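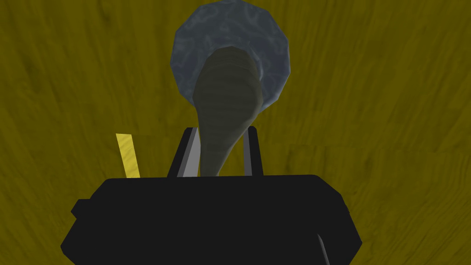 The ferry to Skekholm left at six in the morning, and Shirley MacPherson had been on the dock since half past four, because she could not possibly have slept. Eighty years old in July and she was going to hear the bells!

"You'll wear yourself out before we even get there," said Csenge, handing her a roll with cheese in it.

"Good," said Shirley. "Then I'll sleep on the way home."

She had read about the bells when she was nine, in a book with the back cover missing. A church on a rock in the sea, and a tower with 111 steps, and four bells that were rung only when the herring came in. The herring had stopped coming a long time ago, but the island still rang them once every summer, and people came over in boats to listen. All her life she had meant to be one of them. There had been children, and the shop, and then Dado's hip, and then no more Dado, and one evening her granddaughter had put two tickets on the kitchen table and gone to fill the kettle as if nothing had happened.

The crossing was glorious. It rained sideways and the boat bucked like a pony and a man named Wouter Schouten, who had come with his own folding chair, was sick into his hat. Shirley stood at the rail the whole way with her hood down. She saw a seal! She saw it twice, or else she saw two seals, and she told everyone on deck about both of them.

Skekholm had 61 people living on it and they all seemed to be on the pier. A boy took her bag without asking. Somebody's aunt gave her coffee so strong it made her ears ring, and then they were walking up the hill in a long wet line, past the sheep and the school and a row of tiny yellow houses, with the tower getting bigger and bigger.

"You can listen from the grass," said the ringer at the door. His name was Sem Dierckx and he had forearms like fence posts. "Most people do."

"How many steps?" asked Shirley, although she knew.

"Too many."

"I've been climbing them since I was nine," she said, and went in past him.

It took her most of an hour. Csenge came behind with one hand out, not touching. They sat down on every landing, and on the third one they ate the last of the cheese, and Shirley sang a little to hear how it went up the stones. Near the top the wind came in through the slats and it smelled of salt and pigeons and old rope.

And there they were. They were so much bigger than in the book! The largest was green down one side, with a name running around the rim in letters she couldn't read.

"Cover your ears," Sem called up from below.

She did not cover her ears. She put her palm flat on the wooden beam and shut her eyes, and the first bell swung out over the sea — and it went straight through her, shoes and all, and she laughed out loud and couldn't hear herself doing it.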